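Helton canteen – the new dish line, month by month

Pictures from the back kitchen at Helton. Put together fast, between lunch and the 3 pm delivery, so excuse the typing. The full set of 2766 is on the shared drive, most of them blurry, you've been warned. Only one made it onto this page so far, the rest go up when Selina Bühler has picked them.

Quick background for people from the other sites. Jurano runs the canteen, Gromwood did the install, Sayegh pays for the training hours. The robot came in March. It does plates, bowls and glassware. Pots still by hand, knives too, and anything with cheese baked on.

What changed for us

Shifts first. Used to be three people on dishes from noon to four, now one, and that one rotates. The other two moved to prep and the counter. No one was let go, that was in writing before we signed anything. Hours the same, pay the same until the review in May. After that prep goes up a grade, dish duty doesn't, and yes there's an argument going on about that.

Wrists. Two of the crew had braces on all last winter. One is out of hers. The other says it's the same as before, and he does more chopping now, so.

Noise is a mixed bag. Less clatter, more hum. The radio is back on, low.

Talking – a few people miss it. Dish duty was where you heard everything. Now you stand there with the robot and it's a long hour. Selina asked for two people on the late slot for exactly this reason and got it for the summer. Not sure what happens after.

Speed. It's slow. A good person beats it easily and everyone who has worked a lunch rush knows it. But it keeps going while we eat, and we eat sitting down now, all together at 2:30. That's the part I'd fight for.

Breakage: 68 pieces in the first month, mostly saucers. Better since they changed the grip setting, still not great. Write it on the sheet by the door, please, every time, even if it was you and not the robot.

Numbers for those who asked. 1078 plates on the busiest day we've had. Over 100 of those went back for a second wash, and a person did all of them. So no, it doesn't run by itself, and the person on duty needs to look at every rack before it goes out. That wasn't in the job description and now it is, after some pushing.

Training is one morning. You learn the stop button, the restart, how to clear a rack, and who to call at Gromwood. If you haven't done it, don't stand in for someone who has. Sign up on the list next to teh lockers.

More pictures soon – prep table, the new rota board, lunch at 2:30 if people agree to be in it. If you don't want to be on the page, tell Selina or me.
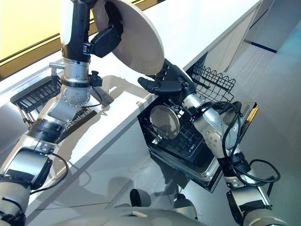 Plate in the left gripper, dishwasher open, rack pulled out. Glass plate standing lower down.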